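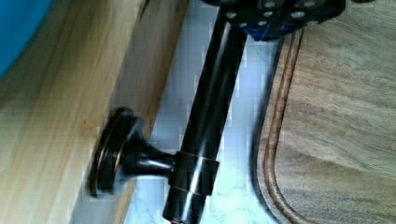 Marjorie Cason
Founder and workshop manager, Gindero

Welcome, and thank you for stopping by! Gindero began with a drawer full of odd handles and rails that I couldn't bear to throw out, and it has grown (rather faster than my husband expected) into a small workshop with 5 of us at the benches and 800 fittings on the shelves.

We look after the bits of a room you put your hand on every day. A black bar with a thin copper-coloured line at the collar is the sort of thing we love, smooth and glossy and quietly smart against pale wood. We sell rails, knobs and hooks, and we're always glad to talk through what would suit your cupboards or your bathroom wall, even if it takes a second pot of tea.

Before we were Gindero we traded as Workier, and some of our older customers still call us that, so do answer to either if you hear it in the shop! Bring a door or a drawer front along with you if you can carry it, and we'll hold a few fittings up against it together. Samples may be borrowed for 6 days, and we'll happily post up to 2 at a time.

Search our site Enter keyword Go

Contact us | © Gindero 2018 | Back to top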